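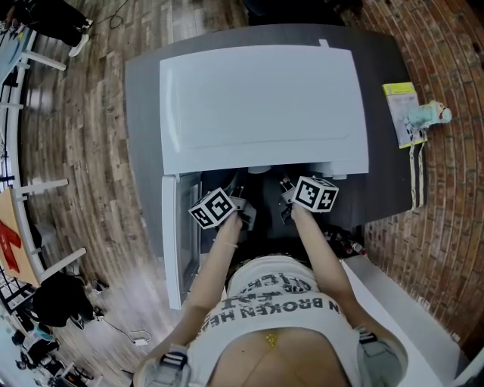
Caltitz Appliance Set

README, second release (November)

What this is

Caltitz is a set of 749 recordings of people doing short household tasks with a pair of hand-held grippers. It was made by the student robotics club at Narnerell as its project for the year. The club uses it to train a two-arm policy for the kitchen event of the Viseo student competition.

This release replaces the first one. Please delete the old copy before unpacking, as some folder names are the same and the contents are different.

How it was recorded

One person holds a gripper in each hand and does the task standing at a counter or table. Each gripper has a white cube on top with black-and-white markers on its faces. Gripper position comes from tracking those markers in the head view. There are no force readings.

Recording took place in the club room in the Zúñiga building. Several stations were set up in the same room, so other people, cables and tables show up in many of the clips. We did not clear the room between takes.

Club members took turns as operators. There are 28 operators in the set. Each one did a practice session first, and practice clips are not included.

Tasks

There are 28 tasks. They fall into these groups:

Doors: open a hinged appliance door, close it, open it partway and stop.
Reaching in: put an object inside an appliance, take one out, move one from the back to the front.
Counter: stack, sort, line up, push to a marked spot.
Cloth: fold once, fold twice, lay flat.

The reaching-in tasks were the hardest to record. With both grippers at the opening there is little room to turn, and the cubes can hit the top of the appliance. Operators were told to slow down at that point and to start over if a cube got knocked out of place.

Files

Each recording has its own folder, named by task number and take number. Inside:

head.mp4: head view
left.csv, right.csv: gripper position and opening, one row per video frame
notes.txt: task name, operator number, outcome, free comments

The outcome field is "done", "partial" or "failed". Failed takes were kept on purpose. Filter them out if you only want clean demonstrations.

No recording is longer than 3000 frames. Takes that ran over were cut at that point and marked "partial".

Known problems

Marker tracking drops out when a cube tips too far or goes into shadow inside an appliance. Missing rows are left blank. The first release filled them in with straight lines, and this caused jumps in the door tasks.

Left and right were swapped in part of the cloth group. We fixed the ones we found. If a clip looks mirrored, check notes.txt for the word "swapped" before reporting it.

Lighting changes through the day. Late afternoon takes are darker and have more blank rows.

The same few appliances appear throughout. A model trained only on this set should not be expected to work on other door types.

Splits

Splits are by operator, so no one appears in both train and test. The lists are in splits/train.txt and splits/test.txt. Teams reporting numbers to the club should use these lists unchanged.

Privacy and use

Operators agreed to have their recordings shared for teaching and research. Audio was removed. Clothing and parts of the body are visible in the head view. Do not try to identify anyone. An operator can ask for their takes to be removed, and the removal goes into the next release.

Reporting errors

Open an issue in the club repository with the folder name and the frame number. New members looking for a first job can start with the open issues tagged "blank rows".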